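Arnout Bakker @arnoutbakker
Feb 26, 2020

1/ Notes on the recording of Ero, the second Jastel album, taken from the session sheets and from two long phone calls with Hendrik Verhoeven, who engineered it. Mostly signal path and tape. Skip if you only want the songs.

2/ Basic tracks were cut live by four players in one room: Lucinda Crenshaw on voice and guitar, Digby Pomare on drums, Sem Hendriks on bass, Verhoeven himself on a small electric organ for three of the songs. No click on anything except Lins.

3/ Lins has the click because the middle section is an edit between two takes. Tempo is 2 bpm slower in the second half. Verhoeven left it. You can hear the hi-hat sit back at the join if you listen on headphones.

4/ Drum miking is sparse. One ribbon overhead, one dynamic on the bass drum, one condenser low behind the floor tom. The sheet lists a snare mic as well, with "muted in mix" written next to it on every song.

5/ Tape ran at 15 ips. They had budgeted for 30, which would have given a cleaner top end, but the reels would not have lasted the week. The low-end bump at the slower speed suits Hendriks' bass, which is flatwound and played with a pick throughout.

6/ Vocals: first or second take in nearly all cases. Crenshaw sang in the room with the band, so there is drum spill on every vocal track and no practical way of replacing a line. The one overdubbed vocal is on Fesik, and it sounds drier than the rest.

7/ Fesik is also the only song with added percussion. Pomare plays brushes on a cardboard box and a shaker part doubled an octave up by varispeed. The shaker was recorded with the tape running at half speed, then returned to normal.

8/ Reverb is a spring unit on the guitar and a stairwell for everything else. A speaker at the bottom, a pair of omnis on the second landing. Decay is short in the mids and rather long below 200 Hz, so the send was filtered.

9/ Running time is 41 minutes. The first sequence had one more song and came to just over 46, which cost level on the vinyl cut. The dropped song has the best bass sound of the sessions. It may come out as a B-side in April.

10/ Mastering was light. A broad cut at 300 Hz, a small lift above 10 kHz, no limiting on the vinyl version. The digital version is louder and I prefer it less. The difference is clearest on side two, where the organ enters.

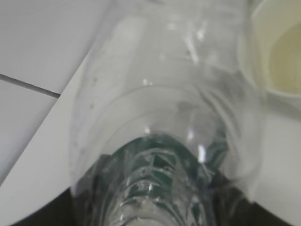 11/ Corrections. An earlier post of mine gave the organ on the title track to Hendriks. It is Verhoeven. I also had the overhead down as a condenser, and the sheet says ribbon.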